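Buscar en el blog
Buscar
Escribe y pulsa intro

Enseñar a un brazo a tocar botones, segunda parte (o tercera, ya perdí la cuenta)

Escribo rápido que son las once y pico de la noche y mañana madrugo. Llevaba desde agosto sin publicar nada. Mucho trabajo, poco blog. Perdón a los dos o tres que preguntasteis.

Resumen para quien no leyó lo anterior: estoy intentando que un brazo simulado aprenda a manejar una caja de mandos a base de demostraciones. Nada de programar trayectorias a mano. Yo lo muevo por teleoperación, se graba todo, y luego una política intenta imitarme. Con mis manías incluidas, claro.

El entorno se llama Danda. Nombre provisional que se quedó, como todos. Lo montó casi entero Uldis Lukoševičius, yo solo le puse encima la parte de grabar y repetir episodios. El mando es un Jakix de segunda mano, seis grados de libertad, con una holgura en la muñeca que me tiene harto. Cuando giras despacio no pasa nada y de golpe te pega un saltito. El saltito se graba. El saltito se aprende. Ya os imagináis.

Primera tanda: 155 demostraciones. De esas tiré bastantes, sobre todo las del principio, que daban pena. Me acercaba a la caja por arriba, dudaba, me iba para atrás, volvía. Una persona mirando eso entiende que estás dudando. La red no, la red aprende que antes de tocar un control hay que pasearse. Y se paseaba! Tres, cuatro vueltas encima de la caja sin bajar.

Así que volví a grabar con una norma tonta: si dudo, corto y borro. Duele, porque un episodio bueno me lleva un rato y a veces lo estropeo justo al final. Pero se nota mucho.

Lo que más me cuesta es la profundidad. En pantalla no sabes si la pinza está tocando o si le falta un dedo. Con los mandos de la izquierda peor todavía, el brazo tiene que estirarse por encima de la caja y el antebrazo me tapa medio panel según donde ponga la cámara. Probé con dos vistas a la vez y me mareaba. Ahora uso una sola, alta, y la giro antes de empezar cada episodio. Luego no la toco.

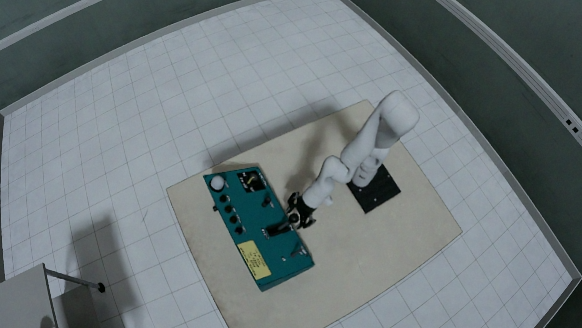 Cosas que he cambiado esta semana

La caja ya no sale siempre derecha. Antes estaba paralela al borde y la política se lo aprendió de memoria, la movías un poco y se iba a pinchar el aire. Ahora tablero y caja aparecen girados en cada episodio y la posición inicial de la pinza también varía. Las primeras noches los resultados bajaron una barbaridad. Después subieron. Paciencia.

He bajado la velocidad del mando en el último tramo. Idea de Sotiris Alexiou, que lleva años teleoperando brazos de verdad y me dijo que grababa "como quien aparca con prisa". Pues sí. Tenía razón.

También separé las tareas. Botón blanco por un lado, pomos por otro, interruptores por otro. Mezcladas era un lío: apretar es bajar y subir, pero en un pomo hay que agarrar, girar y soltar sin arrastrarlo, y al soltar es donde meto la pata casi siempre. Abro la pinza antes de tiempo y lo dejo a medias.

Y lo de los nombres de ficheros, que parece una chorrada. Perdí una tarde entera entrenando con una carpeta que tenia los episodios viejos, los de los paseos. Ahora el script se niega a arrancar si no le digo la versión. Bien.

Total de pasos del último entrenamiento que dejé puesto: 3135. Lo corté yo, se estaba calentando el portátil encima de la cama. No hagáis eso.

Lo que queda

Los pomos, sobre todo. El botón va bastante decente, los interruptores según el día. Quiero probar a corregir en marcha: dejar que la política se mueva sola y coger yo el mando solo cuando se tuerce, y guardar esos trozos aparte. Sotiris jura que con 5 correcciones buenas avanzas más que con una tarde de demostraciones enteras. Ya veremos, él exagera.

Subo los scripts cuando los limpie un poco. Que ahora mismo dan verguenza.

Comentarios

Nerea_t
Lo de cortar si dudas me ha servido, gracias. Yo guardaba todo "por si acaso" y así me iba.

uldis
La holgura del Jakix se arregla apretando el tornillo de dentro. Te lo dije en agosto.

strickland82
¿Grabas posiciones de las articulaciones o de la pinza? A mí con la pinza me generaliza mejor cuando giro la mesa.

el autor
@strickland82 de la pinza, relativas a la caja. Con articulaciones era un desastre. @uldis ya, ya, el tornillo.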